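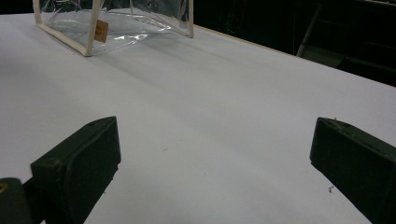

Bujar Vidmar wrote back on the last report that a cover made of sticks and a clear bag can't be expected to last past the first windy week, and was the money not better spent on proper bought ones. Fair question. Answer below, in pieces, as I'm writing this between two other things.

Nendus project, seedling covers
Progress report to the Burance small grants desk
June 10, 2025
Prepared by Eino Ikonen

Where we are

Cover design settled. Light wood sticks, box shape, clear plastic bag pulled over the top and down the sides. Stands on its own on a flat table. The one on the white table at the top of this page is the general idea, wooden sticks with clear plastic stretched over them.

We made 22 for the spring round. All are out with households on the Shawky allotments now. Before that they sat on the windowsills in the work room, which got crowded fast.

Bujar's point about wind. Yes, outdoors they are weak. The plastic acts like a sail and the whole thing goes over. But they were meant for the indoor weeks and the cold nights on a porch, and for that they hold. I should have written that more clearly in November. Two people did put theirs straight out on an open bed and both lost the bag, sticks were fine. New bag on, back in use the same day. We've added a line to the handout saying indoors or sheltered only, in bigger type than the rest.

Bought covers: we priced them. For the same number we would have used up the whole grant and had nothing left for soil or trays, and when the lid cracks you buy another one. A bag is a bag.

What we changed

Corners. First batch was tied with thread and went crooked when the plastic was pulled tight. Now glued, then left overnight before any plastic goes near it. Zoltix wood glue, the slow one. The fast one set before people had the sticks square and there was some bad language.

Bag size. We were cutting sheet to fit and taping the seams, slow and leaky. Ready-made clear bags are quicker. If the box is a little too big for the bag the sticks bow in, so the box now gets built to the bag and not the other way round. Obvious in hindsight. Took us 2 sessions to get there.

Work surface. White top to work on, big help. Thin pale sticks on the old brown bench were hard to line up by eye and you couldn't see glue drips until your sleeve was in them. Needs a wipe between batches, the crumbs of dried glue get under the sticks and then the feet don't sit level.

Vents. Still not right. A closed bag fogs up and we had mold on the basil. Tried holes with a paper punch, they tear. Tried leaving one bottom edge loose, better, but people tuck it in again becuase it looks untidy. Next idea is a short slit with tape on both ends. Will test in the next round.

Money

Grant spent so far: $1,637. Mostly trays, soil and seed. Sticks and bags are the small part of it. Receipts are in the folder I sent across last time, plus the glue, which I forgot and have added now. Nothing overspent. The line for printing is untouched, handouts were done on the office machine, and I'd like to move that line over to sticks if you'll allow it. Please say yes or no by email, the order form is sitting here half filled in.

Not done

The evening session for parents. Room was double booked, and then everyone was away. Rebooking.

The measuring of seedling heights, which I promised. Started, kept up for a while, then the sheet went missing and we had gaps. I'd rather give you no chart than a bad one. What I can say from talking to people is that tomatoes and peppers did well under the plastic and the lettuce did not care either way.

Storage. The covers don't fold. Stacking them crushes the plastic so for now bags come off, sticks hang on nails. Eats up a whole wall. A version with removeable top sticks is half drawn, will send the sketch when it's fit to look at.

Next

Slit vents on a small batch. Parents' evening. Order sticks once you've answered on the printing line. Bujar, if you want one to try on your own balcony tell me and I'll put a fresh bag on it, only keep it out of the wind.

E. Ikonen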